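# Treltura : débarrassage d'un plateau repas

Fiche de données, version du 25 août 2022. Responsable du jeu : Zernix.

## Objet

Treltura regroupe des séquences courtes consacrées à une seule activité : vider un plateau repas après usage et répartir son contenu. La partie vaisselle est désignée par `egouttoir`, la partie restes par `tri`.

## Matériel

L'égouttoir est en plastique gris clair, garni de rangées serrées de picots courts. Les pièces larges se calent entre deux rangées ; les bols posés à plat sont annotés `instable`.
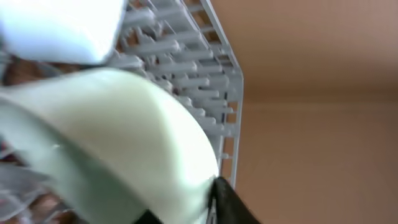

Les classes de vaisselle sont au nombre de 6 : `assiette`, `bol`, `gobelet`, `cuillere`, `plateau`, `autre`. Une pièce dont la forme ne permet pas de trancher entre bol et tasse reçoit `autre`, sans exception. La couleur est notée à part, dans le champ `teinte`.

## Contenu du plateau

Composition de référence pour la série Sarkar :

- plateau rouge rectangulaire à rebord ;
- assiette blanche à bord décoré ;
- deux bols bleu pâle, l'un avec un aliment granuleux clair, l'autre presque vide ;
- une carotte, une cuillère blanche en plastique ;
- petit gobelet jaune contenant un liquide jaune.

À gauche de la table, un bac transparent et un bac noir. L'égouttoir reste à droite.

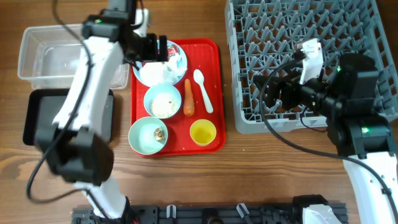

## Format

Le jeu compte plus de 3000 séquences, dont 600 réservées au test. Index en CSV, encodage UTF-8, séparateur point-virgule. Les 7 colonnes sont : `id`, `serie`, `classe`, `teinte`, `etat`, `destination`, `remarque`.

## Limites connues

Liquides : pas de volume annoté. Restes mélangés : une seule étiquette par récipient. Les séries d'avril n'ont pas de champ `teinte`.

## Commentaires

**plonge_b** : la colonne `etat` est vide pour les cuillères, c'est voulu ?

**Zernix** : oui, `etat` ne concerne que les récipients.

**m.r.** : le séparateur casse l'import chez moi, il y a un point-virgule dans `remarque`. Mettre des guillemets ?

## Éléments récents

- Trulitach : rangement des couverts
- Sarkar : guide d'annotation des restes
- Treltura : journal des corrections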